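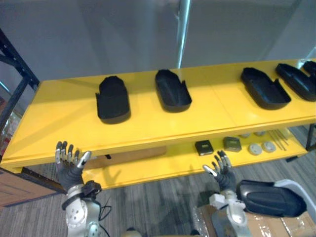 4.2 Work Surface and Parts Layout

The build was carried out in the shared workshop at Emside, where members of the Pernier group hold a standing allocation of floor space. No enclosure or dedicated cell was available. The robot was therefore set up facing a yellow table with two levels, and all trials reported in this section were conducted there (Figure 4).

Figure 4. The two-level yellow table seen from above the robot's hands, with black molded trays on the upper shelf and small parts on the lower shelf.

The upper shelf was assigned to the trays. Each tray is elongated and shallow, with a raised rim and one rounded end. The orientation of the trays was left free within the row, and Figure 4 shows the resulting variation: the trays toward the right lie at an angle to those on the left. An earlier protocol, written by Umali and Lacerda, required every tray to be squared to the front lip before a trial could begin. This requirement was dropped in December after it was found to add setup time for the operator with no gain in grasp success.

The lower shelf was used for small components. Square parts and round pale discs were kept toward the center and right, and the thin metal rods were placed at the right end, where they did not obstruct the approach path to the discs. The upper shelf shades part of this area. Exposure settings were fixed at the start of each session and were not changed between the two levels.

4.3 Hands and Forearms

Both hands are anthropomorphic, with five fingers each. The finger segments are dark and the tips are silver metal. The left and right forearms were assembled at home by Meireles from the Prorthorpe drawings and brought to the workshop for mounting. Cable routing differs from the drawings in one respect. On the left side, thin black cables run in loops along the outside of the forearm, an arrangement that allowed a damaged line to be replaced without removing the wrist. The builder accepted some risk of snagging on the table lip in return for this access.

The starting pose was the same for all trials: both hands raised before the table, palms open and fingers spread. From this pose the controller selected a target on either level. Reaching under the upper shelf proved the harder case, and the vertical clearance for the knuckles was the limiting dimension throughout.

4.4 Trial Procedure

Each session consisted of 30 trials, split evenly between the two levels. A trial was counted as complete when the part had been lifted clear of the surface and held for 4 seconds. Brandão served as operator and Jakubowski recorded outcomes on paper, with entries copied to the shared log at the end of the session. Trials interrupted by other users of the workshop were discarded and repeated.

A total of 96 grasps on trays were retained for analysis. Failures on the trays were mostly slips at the rim, where the thumb made contact before the opposing fingers had closed. Failures on the discs were of a different kind and are treated separately in Section 5.

2 comments
30 shares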